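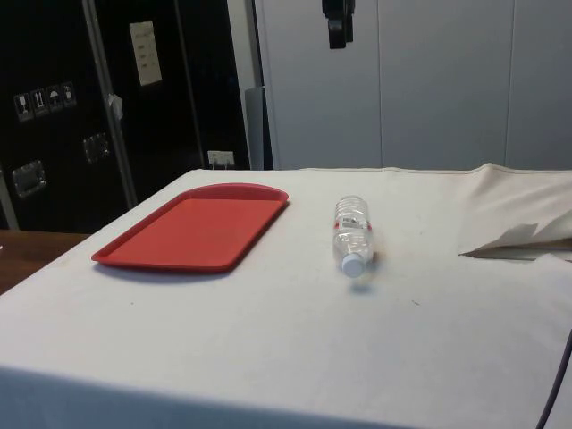 How does a robot learn to put a bottle on a tray?

You can do this job without thinking. You see a bottle, you take it, you put it on a tray. When you were a baby, you could not do it. You dropped things many times, and slowly your hands learned.

A robot arm has to learn too. In this article we look at a learning kit with the name Gustis. It is made by a small company, Kirkegaard, and it is sold to schools and science clubs for children from the age of nine.

What is in the box?

The Gustis kit has one robot arm, one gripper with two fingers, one camera on a stand and a book with 48 tasks. The arm weighs less than a school bag. The tray and the bottle are not in the box, you bring them from home. You also need a computer, and an adult who helps with the screws.

Why is a bottle difficult?

A water bottle looks like an easy thing, but for a robot it has three problems.

First, it is clear. The camera looks for edges and colors, and with clear plastic it sees also what is behind. A label helps very much, because the robot can find the label first and then guess where the rest of the bottle is.

Second, it can roll. If a bottle lies on its side and the gripper touches it too early, it moves away. The robot must then look again and make a new plan.

Third, it is soft. If the fingers press too hard, the plastic bends. If they press too little, the bottle slips.

The tray is more friendly. A red tray on a white cloth is easy to find, and it stays where you put it. But it has a rim, so the arm must lift the bottle high enough to pass over it.

How does the robot practice?

Somebody guides the arm with a small handle, and the computer remembers every movement. This is called a demonstration. After 14 demonstrations the robot can try alone. It will make mistakes! You give more demonstrations, with the bottle in a different place each time, and it gets better.

Rajeshwari Chowdary teaches a science club in the town of Stakance. Her group used the kit from January and gave it 709 demonstrations in total. "The children wanted to put the bottle always in the same place," she told us. "I asked them to turn it, and then the robot had to learn really."

Is it a good kit?

We liked the book, which has clear drawings and short texts. We liked less the cable of the camera. It is too short for a big table. The program also needs 51 minutes to install, so start it before the children come.

Try it at home

Put a bottle on its side and close one eye. Now pick it up with only two fingers and put it on a tray. Where did you hold it? Try again from the cap side.

Text: Glória Matos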